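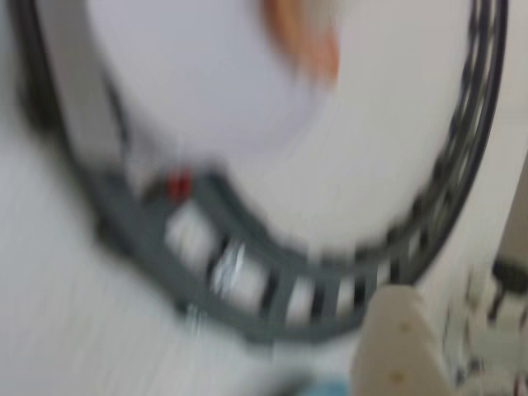

Sushi train bench, gripper close to the track.

Pick and place on a moving toy train: house rules

These rules apply to anyone running the sushi train task on the Carville bench. They follow the Dulent handling guide, with changes for a target that moves. Last revised 11 May 2026.

Before you start

Check each track joint by hand and tape any that lift. Route cables clear of the loop. Set the stop button where you can reach it without leaning over the table. Limit arm speed to 164 mm per second and grip force to 10 newtons.

During a run

Keep hands off the table while the arm has power. If a car derails, press stop first, then put it back. Do not nudge the train along to help a slow pick. A run with a nudge in it is logged as void.

Place pieces on the round white plates only, one piece to a plate. An empty plate is a valid target.

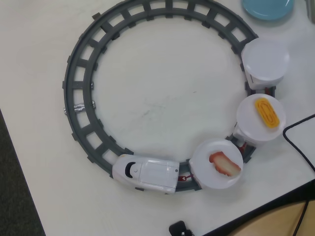 After a run

Park the arm, cut its power, then switch off the train. Write down the speed limit you used and any stops. Retape worn joints before the next person takes over.

Replace the tape on all joints after 400 laps, even if it looks fine.

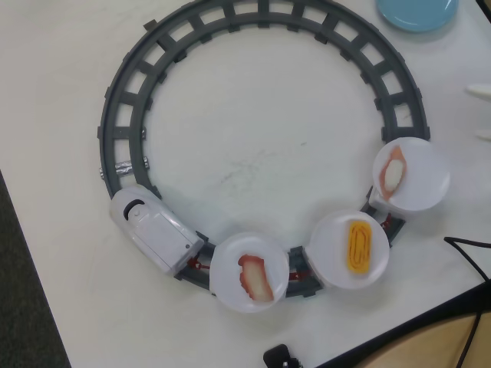

Pernent commented that 2 stops in one session should mean a full recheck of the arm limits, and asked for that to go into the August revision.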